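July, 14:20. Damp readings, Flanitz flat, second visit

Went over the rear wall again with the pin meter. Same grid as last time, 11 points at skirting height and 7 at chest height. Low row still high near the outside corner, falling off towards the door. Chest row unremarkable apart from point 6, which I took twice and got the same value.

Azadeh Karimi thinks condensation. I would like to see the overnight humidity before agreeing. The Hikano logger was set to sample every 11 minutes, left from the first visit, and its clock had drifted, so the times in the file need shifting before anyone plots them. 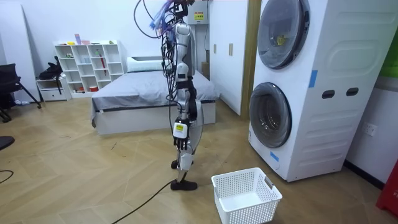 Plaster sample taken from behind the skirting at point 3, bagged and labelled, for the salts test. If nitrates show up, the Chettiar report on the gutter needs reading again, especially the page on the downpipe joint. Kianoush Kiani has the only paper copy.

Surface temperature at the corner not done. Probe battery flat, spare in the other case.

To do: shift logger times, weigh the sample before and after drying, ask Nuka whether the airbrick was closed up when the outside was repainted. Bring the long probe next time.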